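Automation | Shop Floor | Planning & Budgets
Home News Interviews Events Contact
Search this site... Go

Buying the Second Arm First: Samah Amrani on Planning for Robots

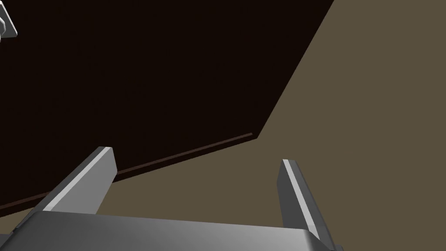

Wanda Pawłowska would tell any small shop to hold off until the parts are standardized, and she has told Samah Amrani so more than once. Amrani laughs when I bring it up. "She's right about the parts! I just think you can plan the money while you sort out the parts."

Amrani runs purchasing at Jenmont, and she loves a spreadsheet the way other people love a good lunch. Hers for the new cell has 34 lines, and the robot itself is only one of them -- the rest is fingers, guarding, cabling, training days, spare parts and a line she calls "Tuesday problems."

"Everybody asks what the arm costs," she says. "Ask what the gripper costs, and then ask what it costs again when your product changes."

She got quotes from Gidano and Gajewski, and they were up to 35 percent apart for what looked like the same job. One had included installation and the other hadn't. She now sends both suppliers the same one-page form.

The plan is to order two arms in October, with simulation work done before any floor space is cleared at the Skadport site. "I adore that stage," she says. "You can move a table in 10 seconds, and you don't need a forklift!"

Pawłowska has asked to see the form.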